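大提琴初学者第一至第四把位换把音准:持续音练习与调音器练习的比较

课程项目报告
项目组成员:Dymphna McGrath、Florante Rivera、Kieran Ó Riain
指导教师:Conall Daly
合作单位:Enard 弦乐学习中心

摘要

本项目比较两种辅助练习方式对大提琴初学者换把音准的影响。一组学员在持续低音的伴随下练习换把,另一组学员使用带指针显示的调音器软件 Kandance 进行同样的练习。参加者共19人,练习期为4周。练习期前后各录音一次,对目标音的落点偏差和到达目标音后的修正时间进行测量。结果显示,两组的落点偏差均有所减小,组间差别不明显;持续音组在撤去辅助条件后修正时间较短。受样本规模和分组方式限制,上述结论仅适用于本项目的条件。

一、背景与问题

大提琴指板没有品丝,左手的定位依靠触觉、手臂位置感和听觉共同完成。初学者在第一把位学习一段时间后,一般会进入第四把位,此时左手拇指位于琴颈根部附近,有较明确的触觉参照。第二、第三把位缺少同等清晰的参照点,音准问题多集中于此。但在实际教学中,第一把位直接移到第四把位的换把同样容易出现落点偏低的现象,尤其是在D弦和A弦上。

换把动作可以分为三个阶段:离开起始音、手臂沿琴弦方向移动、手指在目标位置重新压实。偏差可能在任何一个阶段产生。若拇指与其他手指不同步,手掌框架在移动中发生变形,到达后各指间距便与原把位不一致。若移动中手指压力过大,滑动声明显,手臂也会过早停下。这两类问题在听感上都表现为目标音偏低,教师需要观察动作才能区分。

中心现行的教学安排中,学员在家练习时多用手机或平板上的调音器核对音高。调音器给出的是视觉反馈,学员看到指针偏离后移动手指,直到指针居中。教师 Bláthnaid Corrigan 在访谈中提到,部分学员离开调音器后音准明显变差,且左手到达目标音后有反复挪动的习惯。她在自己的课上改用持续音,即由教师在相邻空弦上拉奏主音,学员以听到的音程关系为准进行调整。

据此提出两个问题:

1. 在相同的练习内容和时长下,两种反馈方式对换把落点偏差的影响是否不同。
2. 撤去反馈之后,学员从落点到稳定音高所需的修正时间是否不同。

二、术语

落点偏差:左手到达目标位置后,弓子发出的第一段可辨识音高与目标音高之差,以音分计。偏低记负值,偏高记正值,统计时取绝对值。

修正时间:从第一段可辨识音高出现,到音高进入稳定段所经历的时间。稳定段的起点由两名组员分别标注,不一致时重新听辨。

持续音:以空弦音高为准的长音,由录音循环播放,音色为大提琴拉奏,不加揉弦。

过渡音:换把时由起始手指在新把位上形成的辅助音。初学阶段常把过渡音单独拉出,待位置稳定后再省去。

三、参加者与分组

参加者均为中心的在读学员,能够在第一把位完成D大调一个八度音阶,尚未系统学习拇指把位。左手均无近期伤病。学员使用自己平时上课的琴,项目组未统一琴弦型号。录音前由 Florante Rivera 逐一调弦。

分组按原有上课时段进行,上午时段的学员进入持续音组,下午时段的学员进入调音器组。这种分法没有随机性,但可以避免同一时段内学员相互听到对方的练习内容。总人数为奇数,持续音组多一人。

所有学员在项目期间照常上课。任课教师被告知不在课上额外讲解第四把位,曲目仍按原计划进行。 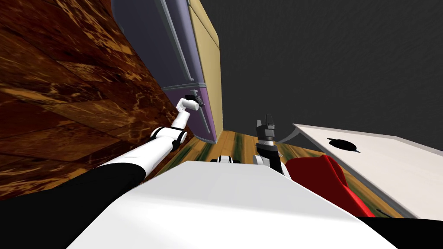 图1 仿真画面:机械臂末端的深灰色夹爪贴着冰箱门

四、练习内容

两组使用同一份练习材料,由 Dymphna McGrath 编写,Conall Daly 审阅。材料分为四个部分。

第一部分为无弓准备。左手在D弦上以一指按住第一把位的E,放松压力后整只手移到第四把位,再压实。此时只看手臂与拇指是否同时移动,不发声。要求肘部在移动之前已略微抬起,避免到达后再补抬。

第二部分为同指换把。一指从E移到A,即第一把位一指到第四把位一指,速度为每分钟60拍,起始音四拍,移动占最后一拍的后半,目标音四拍。弓子不换方向,移动时减轻弓压。A与相邻空弦同音高,学员可以用空弦核对。

第三部分为异指换把。起始音用一指,目标音用二指、三指或四指,先拉出一指的过渡音,再落下目标手指。四指的练习放在最后,小指独立支撑不足的学员允许三指同时按下。

第四部分为短句。共三条旋律,均在D弦与A弦之间进行,每条旋律包含两次上行换把和一次下行换把。旋律不使用揉弦。

每次练习为30分钟,四个部分的次序不变,时间由学员自行掌握,但不得略去第一部分。学员每次练习后填写记录表,注明完成的段落和感到困难的音。记录表不计入分析,只用来了解完成情况。

持续音组在第二至第四部分播放D音或A音的循环录音,由旋律的调性决定。播放音量以拉奏中等力度时仍能听清为准。练习材料中标出了目标音与持续音之间的音程,如纯五度、大三度、大六度。学员先唱出目标音,再拉奏。

调音器组在同样的部分开启 Kandance,设备放在谱架上,高度与谱面平齐。软件的参考音高和显示灵敏度由项目组预先设定,学员不得更改。学员到达目标音后看指针,偏离时修正,居中后保持到该音时值结束。该组不唱音。

唱音只出现在持续音组,因此两组的差异并不完全等同于反馈方式的差异。这一点在中期讨论中已由 Conall Daly 指出,当时练习已经开始,未作改动。

五、测试与测量

前测与后测使用相同的测试内容,包括同指换把一条、异指换把两条和一条未练习过的短句。测试中不播放持续音,也不使用调音器。每条拉奏两遍,取第二遍。节拍由节拍器在开始前给出,开始后关闭。

录音地点为中心的小排练室,话筒置于琴前,位置以地面胶带标记。后测时排练室的地毯已经更换,混响略有变化,对基频提取没有可察觉的影响。

基频提取使用通用音频分析软件。换弓处和滑动段不计入。A弦的提取结果较稳定,D弦在弓压过轻时偶有八度误判,由 Kieran Ó Riain 对照波形手工更正。音高以录音当时该学员的空弦为基准换算,以消除调弦误差。

标注时文件名经过替换,标注者不知道录音属于哪一组、哪一次测试。Florante Rivera 负责替换文件名,不参与标注。

六、结果

6.1 落点偏差

前测中两组的落点偏差相近,偏低的情况多于偏高。异指换把的偏差大于同指换把,目标手指为四指时偏差最大。个别学员的四指落点在前测中偏低超过半音的一半,后测中仍偏低,但幅度减小。

后测中两组在同指换把上的偏差均减小。持续音组与调音器组的中位数接近,两组分布大部分重叠。异指换把的改善小于同指换把,在两组中情况相同。

在未练习过的短句中,上行换把的偏差有所减小,下行换把几乎没有变化。练习材料中下行换把的数量较少,可能与此有关。

6.2 修正时间

前测中调音器组的修正时间略短。后测中持续音组的修正时间缩短,调音器组变化很小,其中有几名学员反而延长。从录音听辨,延长的学员在到达目标音后常出现两次以上的往复移动,先偏高再偏低,音高呈小幅摆动后才停住。持续音组的修正多为单方向,即从偏低处向上移动一次。

目标音为A时,两组的修正时间均较短。该音与空弦同度,准确时相邻空弦产生共振,可能为学员提供了额外的听觉线索。目标音为升C时两组均较长。

6.3 练习完成情况

两组记录表的交回率接近。持续音组中有学员反映循环录音时间长了容易忽略,尤其是在第四部分。调音器组中有学员反映看指针时无法同时看谱,于是先把短句背下来再练。
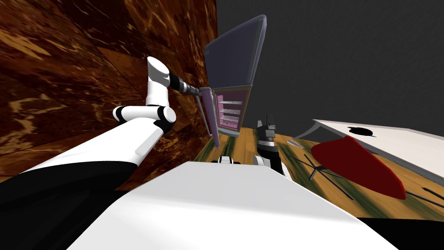 图2 仿真画面:冰箱上层冷冻室门关闭,下层冷藏室内有三层白色网架

七、讨论

就第一个问题而言,本项目没有发现两种反馈方式在落点偏差上的明显差别。落点主要取决于移动前的准备和手臂动作的幅度,两组在这方面接受的训练相同,均来自材料的第一和第二部分。反馈出现在手指到达之后,对落点的影响是间接的,需要学员把修正的结果带入下一次移动。4周的练习可能不足以使这种间接影响显现。

就第二个问题而言,持续音组在撤去辅助后修正较快。一种解释是,该组学员在练习中已经依靠音程判断偏差方向,测试时虽无持续音,仍可以用刚拉过的音或空弦余音作为参照。调音器组在练习中由指针给出方向,测试时方向信息消失,只能试探。往复移动的录音特征与这一解释相符,但不能排除唱音的作用。唱音本身要求学员在移动前形成目标音高的预期,即使没有持续音,也可能缩短修正时间。

关于音律需要说明。持续音条件下,学员倾向于把大三度调到与持续音协和的位置,比十二平均律的大三度低;调音器以十二平均律显示。统计时统一以十二平均律为准,会使持续音组在升F音上显得偏低。对该音单独检查后,持续音组确有偏低的倾向,若改用纯律计算,两组的差别会略有变化,但不改变前述总体结果。A与D构成纯五度,两种音律之间的差别很小,可以忽略。

Bláthnaid Corrigan 查看结果后认为,下行换把应当单独训练。上行时手臂向身体方向移动,可以借助琴颈根部停止;下行时拇指离开该处,没有对应的触觉终点。她建议在下行换把前先让弓子停在弦上,左手完成移动后再发声,熟练后取消停顿。这一步骤已写入修订后的练习材料。

八、局限

样本较小,分组依据为上课时段,两组在年龄和学琴时间上可能存在未记录的差别。学员在家中的练习无法监督,记录表为自行填写。琴弦新旧程度不一,旧弦在高把位上音高略有偏差,会影响四指目标音的测量。

测试没有安排延后复测,因此无法说明修正时间的缩短能否保持。原计划在八月进行一次复测,届时多数学员不在中心,未能安排。

揉弦被排除在测试之外。实际演奏中揉弦会掩盖小幅偏差,也会改变修正的方式,本项目的结果不能直接推至带揉弦的演奏。

九、后续工作

拟在 Inskip 校区以新一批学员重复本练习,分为三组:只用持续音、持续音加唱音、调音器加唱音。分组改为抽签。测试内容中增加下行换把的条数,并将C弦和G弦纳入。两条低音弦的基频提取方法需另行试验,现有设置在C弦上误判较多。

修订后的练习材料和循环录音存放于 Plurnivdale 图书室,借阅时向前台说明册号。录音中D音版本末尾有一处接缝不平滑,下一版更换。

十、分工

Dymphna McGrath:练习材料编写,标注,报告第四、七部分。
Florante Rivera:调弦与录音,文件名替换,报告第三、五部分。
Kieran Ó Riain:基频提取与更正,标注,统计,报告第六部分。
其余部分由三人共同完成。

致谢

感谢 Bláthnaid Corrigan 接受访谈并对练习材料提出修改意见,感谢参加测试的各位学员,感谢 Enard 弦乐学习中心提供排练室。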